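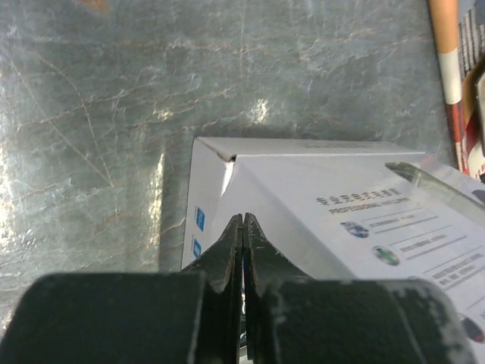

Paying for the box
Simin Asadi, Clallov Consumer Evening, 9 Jun 2021
Speaker notes

Start without hello. Ask who has a drawer at home with empty phone boxes in it. Wait for the hands. Ask what they're for. Someone will say resale. Ask when they last sold a phone.

My complaint tonight is with the word "premium". I've been reading packaging claims for six years and I still can't tell you what it means. I can tell you what it does to the price.

Story of the Gorier hand cream. Two versions on the same shelf at Grenda, the tub at £2 and the boxed one at £5. Same ingredients, in the same order. I wrote to ask what the difference was and got back a paragraph about "the ritual of opening". I don't have a ritual. I have dry hands.

Pause here, drink water. Don't do the voice.

Then the survey. You'll have seen the line that 70 per cent of shoppers say packaging affects what they buy. It gets quoted in every trade leaflet I pick up, and I have never found one that says who was asked, or how, or who paid. Affects it how? I put things back because I can't get the lid off. Am I in the 70?

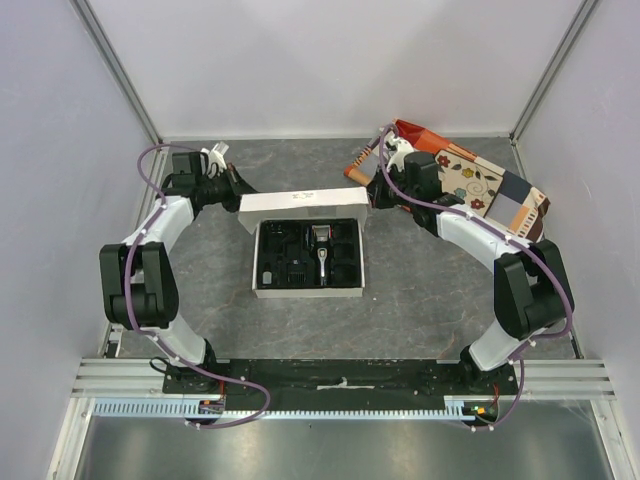

Next claim: a plain box is an honest box. This one annoys me more than the gold foil. Plain has become a style you can charge for, and brown card and small grey type cost somebody a design fee like anything else. Look at the white box on the screen, standing open. If I told you it held a candle you'd guess one price, and if I told you it held plasters you'd guess another, and the box would be the same box. White tells you nothing about what you're getting. It leaves you to fill in the quality yourself, and we're all very generous when we do that.

(If someone says "but it's recyclable": yes, often. So was the tub. Ask whether the coating, the tray and the magnet in the lid go in the same bin. Tawhiri's lid has a magnet. I rang them about it and they're "looking into it". They were looking into it last July as well.)

Faces. Keep this short, I always run over. A face on a pack gets your attention, I'll give them that. What I don't accept is the next step, where attention gets reported as trust. People look at wasps too.

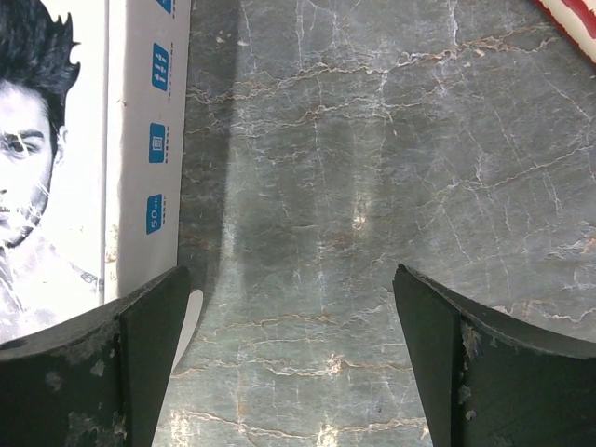 The test they like to quote is where shoppers are shown a pack with a face and a pack without, and asked which they remember. Remembering isn't buying, and it certainly isn't buying twice. Ask for the second purchase figures and the room goes quiet. I'd change my mind on this if anyone sent me some.

Handout goes round now. Side one is the price per 100 ml sum, side two is the address for complaints.

Questions. Likely ones:

Is it ever worth paying more? For glass that would otherwise arrive in bits, yes.

Do I keep boxes? Yes. The kettle's. It's under the stairs.

Chairs back against the wall before we go, please, the choir is in at nine.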